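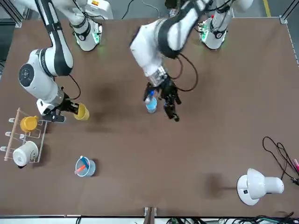
Figure 4. Both arms at work during a cup session.

4. Recording your first batch

By now the arms should be mounted, homed and talking to the Trinska recorder. If they aren't, go back to section 3 and come see me when the lights on both bases are green. I'll wait!

4.1 Before you press Record

1. Pick one task and write it down in a single sentence. Mine for this chapter is "pick up a cup and put it where it belongs." The recorder saves that sentence with every run, so spell it the same way each time (I once had three spellings of "yellow" and spent an evening merging folders).

2. Put your objects out, then leave some clutter. I like a lamp, a few pens and a mess of cable, since the model has to learn to work past things it doesn't need.

3. Open the Session tab and set Run Length to 20 seconds. You can go up to 85, but long runs are a pain to trim.
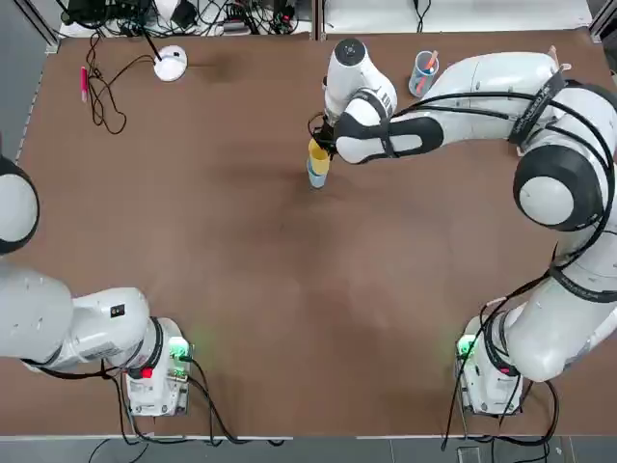 4. Do three throwaway runs with the recorder off. Your hands need to warm up on the leader handles, and the first few grabs are always jerky - mine still are.

Caution: Keep your free hand and your sleeves off the table whenever the arms are live. The stop button goes within reach before anything moves.

4.2 Recording

1. Press Record and wait for the beep. Start moving after the beep and you'll have a clean opening on every run.

2. Move at the speed you want the robot to copy. If you stop to think in the middle, it will learn to stop there too.

3. Open the gripper nice and wide before you go in for a grab, and check the wrist view while you line up.

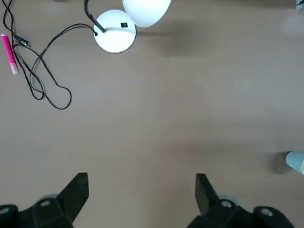 Francine Chan wrote in to say she keeps the wrist view full size and the head view small, and that her grabs got a lot steadier once she quit looking at the arms themselves. I've tried it her way and I'm halfway sold. Give it ten runs before you decide.

4. Press Save or Toss right after each run. A fumble that you recover from is a good one to save - tag it "recovery" in the drop-down. A dropped cup that rolls away is a toss.

5. Shift a few objects between runs. A hand's width is plenty.

Note: The counter rolls over to a new folder after run 99. Nothing is lost, but the Follent export tool reads one folder at a time, so a batch of 196 runs needs two exports. 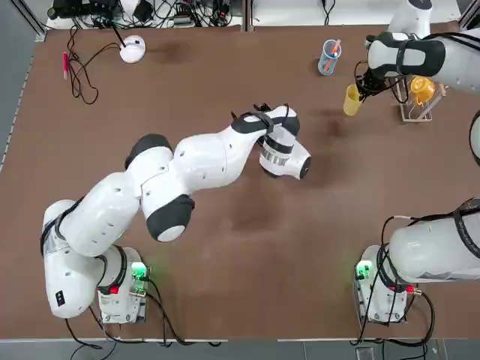
4.3 Checking the batch

1. Play back every tenth run at double speed. Look for frozen video, and for a gripper reading that stays flat while the fingers are clearly moving.

2. Sort by length. Very short runs are usually a Record button pressed twice, and you can delete them in one go.

3. Click Close Session before you power down the arms. Training is covered in section 5.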